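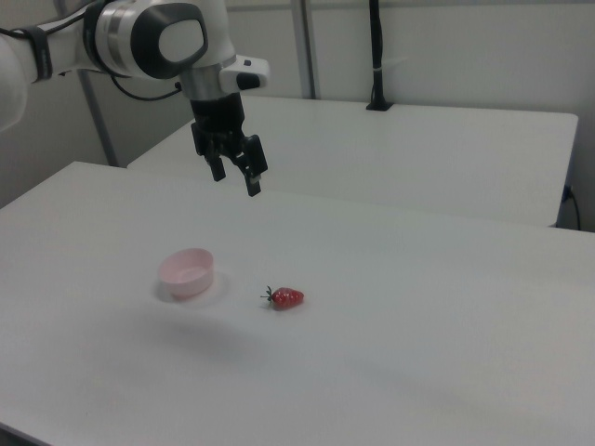 Lists > Allotment Growers > Soil and Feeding > Message

From: Jasper Desmet
Date: 13 May 2019
Subject: Re: Trosteo seaweed feed on strawberries

Sobia Hayat wrote:
> We used Trosteo on the whole south bed last year and got
> 41 pounds of fruit. The year before it was barely half that.
> Kumaresan wants to order a drum for everybody. Any objections?

One objection, yes. Last year you also moved the plants out from under the hedge, put down straw and had new runners in. Any of those could double a crop. I don't see how the feed gets the credit.

Did anyone leave a row unfed? If so I'd like to hear what it gave. If not, we're being asked to spend $384 on a hunch -- and a drum doesn't keep forever once it's open.

The label says "up to 500 plants". Up to. At what strength, and how often? I wrote to the seller in September and got a leaflet back.

My plan is to feed every other row from a small bottle and weigh the picking from each. Arnout has lent me his kitchen scale. Kumaresan, can you hold the order until the fruit is in?

Jasper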